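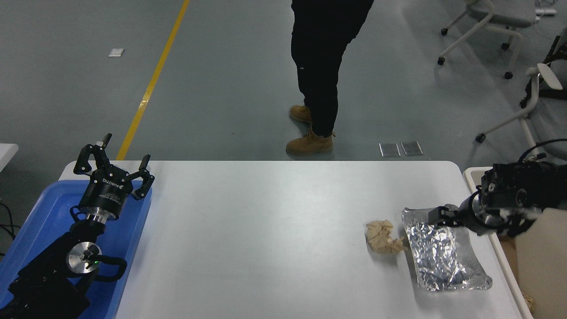
Packing Materials Trial, Ornley Room: Second Progress Report

Date: 02/05/2018
Covers: November to the end of the period

1. Where we are

The grant to Erkholm was for finding out whether a small packing room could cut its soft waste by reusing foil and tissue. We said in the first report that we had doubts. We still have them, and a few are bigger.

The room itself is in decent shape. The white table is in place and the yellow floor line is marked. The blue tray is on the left end of the table, where the layout plan puts it. None of that was the hard part.

2. Foil

Reuse of foil was supposed to carry most of the savings. Jurnum's proposal assumed a sheet could be laid flat again after use and go back into stock. A sheet on the table is wrinkled all over, with curled edges at one corner. You can call that flat if you like. We would not wrap anything for shipment in it and charge full price.

Of 1,489 sheets logged in the period, 927 were marked "reusable." The log does not say who decided or by what standard, and there is no record of how many went out a second time. Until there is, please don't quote the 927 in anything that leaves the building.

3. Tissue

Worse. The beige tissue twists into lumps, and once it has done that it takes longer to open out than a new piece costs. It also ends up against the foil, so the two have to be pulled apart before either can be sorted. The small scraps get onto the boxes. Boychuk suggested a heavier tissue. We asked for a sample and a price and have the price only.

We recommend dropping tissue reuse from the trial. It was added late and we never saw the reasoning behind it.

4. Sorting and tidying

The rule was foil to the right, tissue in its own container, table cleared at the end of each run. The first part is mostly followed. The second is not. Clearing the table took 20 minutes a run by the room's own log, against the five in the proposal. That difference was left out of the savings sheet we were sent, and it wipes out most of what the sheet claims.

5. Money

49 percent of the materials budget is spent. That is on plan, but only on paper: the tissue order was paid from the foil line and has not been moved back.

6. Before the next payment

A written test for a reusable sheet, one page at most.
A count of sheets used twice.
The savings sheet redone with the real clearing time.
The Boychuk sample, or a note closing that item.

We are not asking to stop the trial. We would hold the next payment until the first two items are in hand.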